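Subject: Re: [trade-decor] Brass hand bells, minimum order

Gebremedhin Lemma wrote:
> Does anyone still supply the 3 inch hand bell with the
> turned handle? Pruneo now wants 1,000 pieces per order
> and we sell 56 in a good month. Also, is the lacquer
> any better than last year's?

Hello Gebremedhin,

Lamden still makes it. Their minimum is 700 if you want your own stamp on the rim, but plain bells can be mixed with other items from the same catalog.
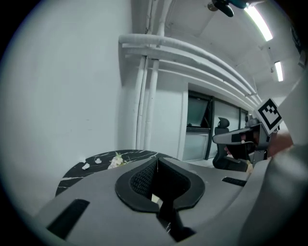
The lacquer is the same as before. We had spots on part of the November shipment and now order them unlacquered, with a tin of wax for the shop. Customers who buy brass mostly expect to polish it.

Hedby lists a similar bell, but the handle is glued and the clapper is thin. I would ask for a sample before paying a deposit.
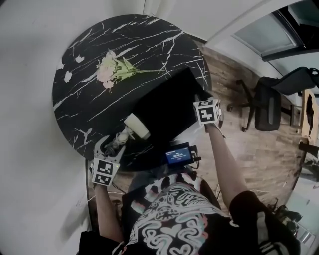

On freight, Wako quoted us less for sea than Lamden's own agent did. Check whether the price includes the inner cartons. Ours did not, and we paid for them separately.

I can send the item numbers if you need them.
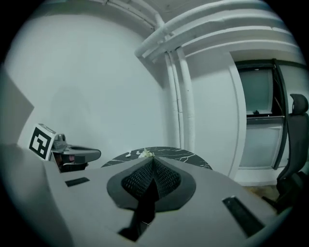 Black mesh grip pad, folded in a V, with the room beyond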